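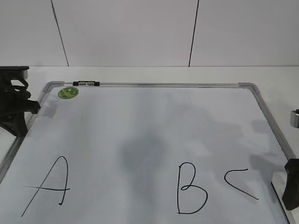

# Board Writing, Two-Arm Cells: Recording Rules and Data Card

Maintained by Embla Vik and Kadir Çetinkaya. Applies to every whiteboard session recorded in the Fjeld cells from March onward. Older sessions were recorded under looser rules and are kept in a separate folder, `pre_rules/`.

If a rule here conflicts with the cell safety sheet posted at the door, follow the safety sheet and tell Embla.

## What is in the set

Teleoperated episodes of two arms working on a whiteboard that lies flat on the table. Tasks are writing single capital letters, writing short groups of letters, and erasing. Each episode has the fixed camera video, joint positions for both arms, gripper opening, and a text label.

| Field | Value |
|---|---|
| Arms per cell | 2 |
| Task families | 4 (`write_one`, `write_group`, `erase_all`, `erase_part`) |
| Target episodes per family | 100 |
| Operators | Riltton and Clollthorpe sites |
| Label language | English |

## Board setup

- The board lies flat on the table, writing side up. Do not prop up the far edge.
- The frame stays on. Do not tape over the corner caps.
- Stickers and clips that are on the board at the start of a session stay on for the whole session.
- Gray residue from earlier erasing is allowed. Do not deep clean between episodes. Use board cleaner only at the start of a shift, and write `cleaned` in the session notes.
- Any leftover stroke that a person could read as part of a letter must be wiped before the next episode.
- Use black marker for all writing tasks. Replace it when strokes start to skip.

## Letter quality

We get more questions on this than on everything else put together, so please read it once in full.

A letter counts if someone who has not been told the target can name it. It does not have to look good. Examples:

- An A whose crossbar runs out past the legs is accepted.
- A B with a lower bowl much larger than the upper one is accepted.
- A C drawn as two straight strokes meeting at a point on the left is accepted only inside a group such as A B C, where its neighbors make it clear. As a single letter it is marked `unclear`.
- A letter that runs off the board onto the frame is rejected.

Do not go back over a stroke to tidy it. Operators like to do this and it spoils the timing. If the stroke is bad, finish the letter, stop, and mark the episode.

Gudrun Moen asked whether we should set a minimum letter height. For now, no. Letters should be sized so the whole group fits on the writing surface.

## Arm conduct

1. Both arms start and end at the side of the board, one left and one right. Parts of a gripper may be out of camera view at these positions.
2. Only one arm may be over the writing surface at a time in the `write_*` tasks. In the `erase_*` tasks both may be, with 32 cm between grippers at all times.
3. Keep the idle arm still. Small corrections on the idle side show up in the joint data and are hard to filter later.
4. No person reaches over the table while either arm is enabled. This includes picking up a dropped marker.
5. If a gripper pushes on the frame hard enough to move the board, stop and reset. Do not nudge the board back with the other arm.

## Labels

Write what was drawn, in reading order, with spaces: `A B C`. If the result differs from the prompt, label the result and put the prompt in `intended`. Do not label smudges, shadows or reflections.

Allowed status values are `ok`, `unclear`, `stopped` and `reject`. Rejected episodes are kept on disk but left out of the training split. Please do not delete them. Huguette Morin uses them for the failure detector.

## Review

Each episode is checked by one person other than the operator. Reviewers watch the full video at normal speed before they open the label. When reviewer and operator disagree, Ragnvald Sundqvist makes the call, and his choice goes into `review_log.csv` with a short reason.

## Known limits

- One marker color and one board type.
- Shadows from the arms fall across the writing surface in many episodes. They have not been corrected.
- Most operators are right-handed, and the right arm does most of the writing.
- Letters with curves tend to come out angular. Do not use this set to judge handwriting style.

## Changes

- Added the `intended` field.
- Removed the rule that asked for a spotless board. It was slowing sessions down and was not being followed at either site.
- Moved the calibration steps to the Ultberg controller notes, `docs/ultberg_cal.md`.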